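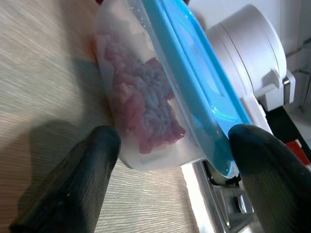 Open afternoon at the Prasetti test kitchen, Plulturbridge

Prasetti opened its test kitchen at Plulturbridge for one afternoon, and 50 people went through in small groups. The kitchen is on the ground floor of the Rahman building, behind the machine shop, and is used for work on household handling tasks: lids, doors, drawers, packets and soft containers. The task on show was moving food in and out of a refrigerator with two arms.

Each group had a short talk from Noeline Costigan, who runs the handling program, and then stood behind a tape line while the arms worked. Questions were taken between runs. Visitors were asked to keep bags off the floor, as the base needs clear tile to turn on.

The groceries were ordinary ones. Costigan said the team stopped using foam blocks and dummy cartons last November, when it became clear that results from them did not carry over to real packaging. Foam compresses the same way every time. A plastic food box does not: the wall gives, the lid gives by a different amount, and the contents shift when the box is tilted.

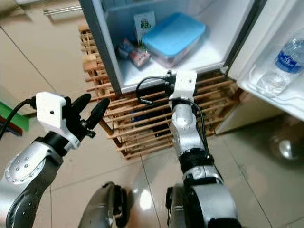

Words and pictures: Murray Henare
13 September 2022

Both arms over the tile in front of the refrigerator, door open, with the blue-lidded container standing on the floor of the compartment. The gripper on the left arm points up towards the corner of the rack. There is a bottle of water in the door shelf and a small carton at the back of the compartment.

The refrigerator sits low, on a wooden slatted rack. Declan Quinlan, who looks after the motion planning, said the low position is the hard case. The arms come in from above, the forearms have little room beside the open door, and the elbows have to stay clear of each other. A planner that works well at bench height can fail to find any path at all near the floor. The control software is Watinix, with Prasetti's own collision model on top of it.

The door is treated as a moving obstacle even when it is standing still. If an arm brushes it, it swings, and the map is then wrong. Quinlan's group re-measures the door angle before every reach. It adds time to each cycle and he would like it gone, but the runs without it were poor.

The close work: a translucent container of raw mince between two dark fingers, held at a tilt, one fingertip pressing on the rim of the lid. Condensation shows on the inside of the plastic near the lid.

Mince was chosen for its weight and because it sits in the box unevenly. The grip is set low enough that the lid is not forced off and high enough that the box does not rotate between the fingers. The gap between those two settings is small. Ebony Hollis, who did the grip tuning, gave the packed test box as 485 grams and said the same settings would not suit one half as heavy. She adjusts for weight by lifting a few millimetres, waiting, and reading the load at the wrist before the lift continues.

Condensation was the subject of most of the questions. A cold box brought out into a warm kitchen gets a film of water on the outside within a couple of minutes, and friction at the fingertips drops. The team logs room temperature and humidity with each run for that reason. Hollis said five fingertip materials have been tried so far and that the softest was not the best. It held well when dry and picked up crumbs.

Other notes from the afternoon

The arms run slower with visitors present than they do in normal testing. The limit is set in the controller and cannot be changed from the operator's desk.

Clear and frosted plastic is difficult for the depth sensors, which tend to see through it or return nothing. The lid is the more reliable feature, and the planner works from the lid edge where it can find one. Boxes with clear lids are not in the current test set — Costigan expects them to be added once the sensing is better.

Two people asked about hygiene. The grippers are wiped down between runs and the test food is not eaten. A version with washable finger covers is being drawn up. No date was given.

One visitor asked why the arms do not simply use suction. Costigan's answer was that suction works on a flat lid but lifts the whole box by its weakest joint. It also does nothing for packets, and there are always packets.

There was no printed handout. Murray Cosgrove at the front desk is keeping a list for the next open afternoon, and groups from schools and TAFE should contact him first, as places behind the line are limited. Closed shoes are required. The test kitchen is step-free from the rear car park, and the machine shop will be shut to visitors.

222 shares
5 comments

Related
Watinix controller update: notes from the user evening
Door, drawer, latch: a year of handling tests at Prasetti
Rahman building rear entrance, parking and access
Fingertip wear: what the November trials measured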